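Häufige Fragen rund um Handtücher, Wäsche und Falten

Liebe Gäste, liebe Stammkundinnen und Stammkunden, in unserem kleinen Wäschehaus Galov kommen immer wieder dieselben Fragen auf, am Telefon, an der Ladentheke und manchmal sogar auf dem Parkplatz. Wir beantworten sie gern (wirklich!), aber vielleicht möchten Sie abends in Ruhe nachlesen, wenn bei uns schon das Licht aus ist.

Muss ich neue Handtücher vor dem ersten Gebrauch waschen?

Ja, bitte, am besten gleich zweimal. Frottier kommt oft mit einer Ausrüstung aus der Weberei, die sich im Regal schön weich anfühlt, aber kaum Wasser aufnimmt. Waschen Sie kräftige Farben dabei für sich, auch wenn die Trommel dann halb leer bleibt. Danach werden Sie merken, dass das Tuch ein wenig kleiner und dafür deutlich griffiger geworden ist.

Wie viel Grad sind richtig?

Maßgeblich ist immer das Etikett. Unsere Reihe Devance verträgt 60 Grad ohne Murren, die etwas feinere Reihe Yazdani waschen wir zu Hause lieber bei 40. Weichspüler lassen Sie am besten ganz weg, er legt sich um die Schlingen, und das Abtrocknen wird zur Geduldsprobe.

Meine Handtücher sind nach dem Trocknen bretthart. Was tun?

Weniger Waschmittel nehmen und mehr Platz in der Maschine lassen! Und vor dem Aufhängen jedes Tuch ein paarmal kräftig ausschlagen, damit sich die Schlingen wieder aufrichten. Wer einen Trockner hat, kann die Tücher auch nur kurz hineingeben und dann auf der Leine fertig trocknen lassen.

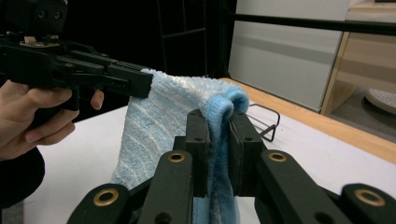 Wie falte ich ein Handtuch, damit der Stapel gerade bleibt?

Beim Falten hat jeder seine eigene Schule, und wir wollen niemandem die Methode der Großmutter ausreden. Ebony Kerslake, die bei uns die Faltkurse gibt, beginnt grundsätzlich an der Oberkante: Erst wird sie straff gezogen, dann darf der Rest hängen, wie er mag. Bei einem hellblauen Frottiertuch wie diesem, mit seinen zarten weißen Querstreifen, hilft das Muster gleich mit, denn Sie können beim Zusammenlegen Streifen auf Streifen bringen. Auch der dunklere, gerippte Rand an der Seite ist ein guter Anhaltspunkt, weil er sich fester greifen lässt als der weiche Flor. Legen Sie ihn nach innen, dann zeigt im Regal nur die runde Falte nach vorn.

Der Rand rollt sich ein. Ist das ein Mangel?

Meistens nicht. Ein fester Saum läuft beim Waschen manchmal etwas anders ein als die Fläche. Ziehen Sie ihn in leicht feuchtem Zustand mit beiden Händen in Form. Hilft auch das nicht, bringen Sie das Stück einfach mit, Jerome Belmonte in der Nähstube schaut es sich gern an.

Kann ich eine gezogene Schlinge abschneiden?

Ja, mit einer kleinen scharfen Schere direkt über dem Gewebe. Nur bitte nicht daran ziehen, sonst haben Sie am Ende eine ganze Laufspur.

Wie lange kann ich Ware umtauschen?

Ungewaschen und mit Kassenzettel 30 Tage lang. Im Juli haben wir Betriebsferien, diese Zeit rechnen wir selbstverständlich nicht mit.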